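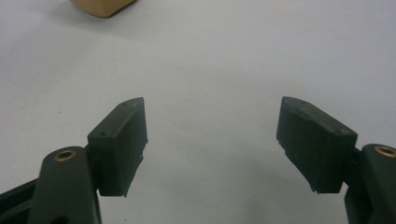 4. Fitting and checking the finger pads

This section covers the two finger pads on the Hureck hand-held gripper. Read section 3 first if the camera is not yet mounted. You need the small hex key from the accessory bag, a soft brush and a flat, light-colored table with nothing on it that can roll.

The pads and arms are dark green printed plastic. Each arm has a brass threaded insert near its rounded upper end. The inserts are pressed in at our shop and are not meant to be removed.

4.1 Before you start

1. Switch the unit off and unplug the cable from the handle.
2. Let the trigger go so the fingers stand fully open.
3. Brush any dust out of the joint between each pad and its arm.
4. Check the lower edge of both pads. Rough or chipped plastic on this edge does not affect the grip as long as the flat inner face is whole.

Caution: Replace a pad if a crack runs into one of the two small holes on its top face. Pads are sold in pairs. Do not pair a new pad with a worn one.

4.2 Fitting a pair

1. Hold the left pad with its flat face toward the center and the sloped face up.
2. Push it onto the arm until it stops.
3. Start both screws by hand, then tighten them with the hex key. Stop when you feel firm resistance.
4. Do the same on the right.
5. Squeeze the trigger slowly. The inner tips should meet at the same height.

If one tip sits higher than the other, loosen that pad, press it down and tighten it again. A slight tilt with the fingers open is normal – the pads line up as they close.

Note: Kits shipped before August use the older screws, which are a little longer. They fit the same holes but must not be used with the Söderlund soft covers.

4.3 Checking the view

1. Plug the cable in and switch the unit on.
2. Hold the gripper over the table with the fingers open and look at the live picture in the Skillton app.
3. Both pads should show in the lower half, with bare table between them. Both brass inserts should be in view, although one may be partly hidden at the side.
4. If one pad is missing, go back to section 3 and turn the camera mount a little at a time.
5. Place a small block on the table, move in, and close the fingers on it. Lift it and hold for 15 seconds.
6. Set the block down and open the fingers. Repeat with the block turned on its side.

If the block slips, wipe the inner faces with a damp cloth, dry them and try again. Do not use solvent or glue on the pads.

4.4 Care

Check the screws after every 28 hours of use. Store the gripper with the fingers open and nothing resting on the arms.

Spare pads and screws can be ordered from the Mombridge parts desk, attention Titilayo Wike. Give the serial number from the handle with your order.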